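Filed under: Clothing and textiles > Handwear > Gloves, knit and jersey

Fabric glove

A fabric glove is a hand covering cut or knitted from textile material, with a separate sheath for each finger and the thumb. The term is used in the trade to set such gloves apart from leather gloves and from dipped or coated work gloves. Fabric gloves for cold weather are commonly made with a smooth or slightly napped face and a brushed lining. They are sold in pairs and stored flat.

Construction

Two methods are in general use. In the cut-and-sewn method, the parts are die cut from knit yardage and joined with narrow seams. The main piece, called the trank, covers the palm and the back of the hand. The thumb is cut separately and set into an opening in the trank. Narrow strips called fourchettes form the sides of the fingers; low-cost patterns leave them out and join front to back directly, which gives a flatter finger and a tighter fit at the base.

In the seamless method, the whole glove is knitted on a machine that forms each finger as a tube, then joins the tubes at the hand. The gauge of the machine sets the thickness of the fabric. Seamless gloves stretch more evenly but are seldom brushed inside, as raising the nap on a finished tube is slow work.

The cuff may be an extension of the hand or a separate piece attached by a horizontal seam at the wrist. A separate cuff allows the grain of the fabric to be turned, so that the greatest stretch runs around the opening. The rim is usually turned in and hemmed. On lined gloves the hem also holds the edge of the lining, and a skipped stitch at this point is a common cause of early failure.

Brushing is done with wire-covered rollers that lift loose fibers from the inner face. The raised fibers hold air and reduce heat loss. Repeated washing mats them down, and the effect is only partly restored by drying flat.

Touchscreen fingertips

Capacitive screens respond to a conductive contact, and ordinary knit fabric blocks it. Gloves meant for use with phones therefore have conductive material at one or more fingertips, most often the index finger and thumb. It may be knitted in as a silver-coated or steel-blend yarn, applied as a patch, or printed on as a coating. Patches and coatings are often darker or smoother than the surrounding fabric and can be found by eye on pale gloves.

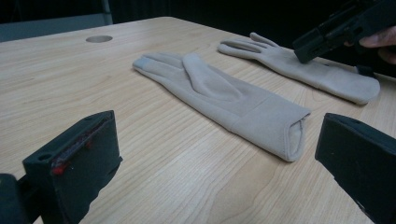 Wear at the fingertip is the main limit on service life. In a bench trial published by Siwan Dafis and Hervé Besson, a Sutex patch was rubbed against glass until it no longer gave a steady response. The mean result was 2,456 strokes for washed samples and 2,800 for unwashed ones. The authors noted that skin contact inside the glove mattered as much as the patch itself - a long fingertip with a gap at the end failed on samples that were otherwise sound.

Sizing

Size is taken from the girth of the hand at the knuckles, excluding the thumb, and in the older system is stated in inches. A hand measuring 7 inches takes a size 7. Knit gloves are more often sold in letter sizes, each covering a range of girths. Finger length is not part of either system. The Gridcombe pattern blocks, drawn up by Ifor Prothero, added a short and a long finger to each girth but were little used outside made-to-order work.

Care and storage

Most knit gloves are washed by hand in cool water with a mild soap, pressed in a towel and dried flat away from direct heat. Wringing distorts the thumb seam. Fabric softener leaves a film that can weaken the response of conductive tips.

For storage, the fingers are laid straight and the thumb is folded across the palm. The two gloves are then placed palm to palm. Turning one cuff over the other keeps a pair together but stretches the rim, and Sewwandi Wanigasekara's handbook for the Kulia workrooms advises a paper band instead. Pale colors are kept apart from dark wool, which sheds onto a brushed face.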